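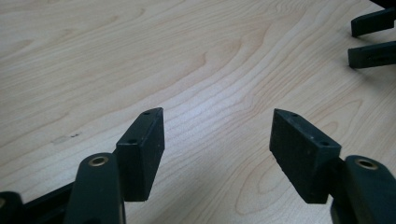

Search this manual Enter a term Go

Section 2: Setting up and caring for the Protholm table

The Protholm 691 is a single-top work table with a light wood surface and one cable opening near the back edge. Choose its position before you bring in anything that plugs in.

2.1 Placing the table

1. Set the table on level floor. Carpet is fine, but press down on each corner and check for rocking.
2. Turn it so the cable opening is at the back – the side away from where you will sit or stand.
3. Mark the front corners on the floor with short pieces of tape. If the table gets bumped, line it up with the tape again.

Note: Replace tape that has lifted. On carpet, press it down with your thumb for a few seconds.

2.2 Laying out the work area

1. Clear the top completely and wipe it with a dry cloth.
2. Put the bin on the left half, flat on its base.
3. Leave the right half bare. Items taken out of the bin go there. 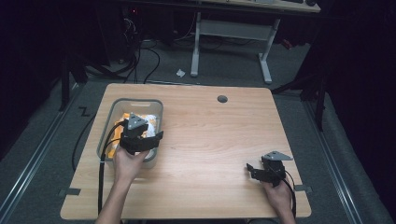
4. Run any cords down the side or front of the table, or through the opening at the back. Leave enough slack to reach both halves of the top.

Caution: Do not pull a cord tight over a corner, and keep loose cord away from your feet.

2.3 Caring for the top

Grain and color vary from one table to the next. Wavy lines, ovals and darker streaks are part of the wood and are not covered as defects.

1. Wipe off dust at the end of the day.
2. For smudges, use a soft cloth dampened with plain water, then dry the spot right away.
3. Small dark specks may be dirt or a scuff. Try the damp cloth first, and never scrape with a blade. 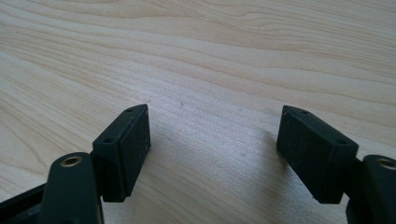 4. If a mark stays, apply a little Lüthi wood cleaner along the grain and let it sit for 2 minutes before wiping.

Caution: No bleach, scouring pads or steam.

Replacement parts are listed in Section 5. The opening liner is part 449.

Text: Leonie Eder. Checked by Rafia Malik, February.

2 comments

We use cookies to remember your settings. Accept Manage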